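About Flonex

Flonex sorts, grades and repacks secondhand plastic toys and household plastics for resale. We work from one site in Greenwood and handle mixed lots from schools, nurseries, thrift retailers and moving companies.

What we handle

Most of our intake falls into two groups. The first is rigid toy parts: blocks, bars, track sections, wheels and connectors. The second is light tableware, mainly plates, bowls and cups from play kitchens and children's dining sets. We do not accept soft toys, battery toys or anything with a fabric covering.

Lots arrive in closed totes. Each tote is weighed, given a lot number and held for 7 days before opening. A typical month brings in roughly 780 totes. November is the busiest month and is scheduled separately.

How a lot is processed

Parts are washed at low temperature, rinsed and air-dried on racks. They then move to the inspection tables, where each item is checked for cracks, sharp edges, missing sections and deep discoloration. Light surface wear is accepted. Bite marks are not.

Passed items are matched to a set where the set is known. Items with no known set are grouped by color and shape and sold as mixed parts in bags of 100 or 400 pieces. Plates are stacked by diameter, rim up, with paper between them.

Rejected plastic is separated by resin type where a molded mark is legible and sent for regrinding. Unmarked rejects go out as mixed plastic.

The Dravard grading scale

Every bag we sell carries a Dravard grade. We wrote the scale for our own use and later published it so that buyers could check our work against it.

Grade A: no visible damage, full color, all edges intact.
Grade B: light scratching or slight loss of gloss, fully usable.
Grade C: visible wear, sound structure – suitable for classroom and craft use.

Grades are assigned by the lowest item in the bag. A bag of Grade A blocks with one scratched piece is a Grade B bag.

Inspection surfaces

Sorting goes faster when parts contrast with what they lie on. Strong colors are easy to pick out against a pale dish, and ridged pieces need light from the side so that damage between the ridges shows up. Long pieces may extend past the rim of a dish, provided they lie stable. Tabletops are wiped down between lots.
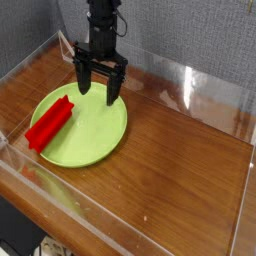 Buying from us

Trade buyers can order by grade, color group or weight. Orders ship on pallets or in single cartons, and each carton lists its lot numbers on the outside. Samples are available for Grades B and C. Buyers in the Sendham area may collect by appointment.

Claims about grading must reach us with the lot number and the bag label. We regrade the returned bag and replace it if the original grade was wrong.

Page last revised Tuesday, January 27, 2026.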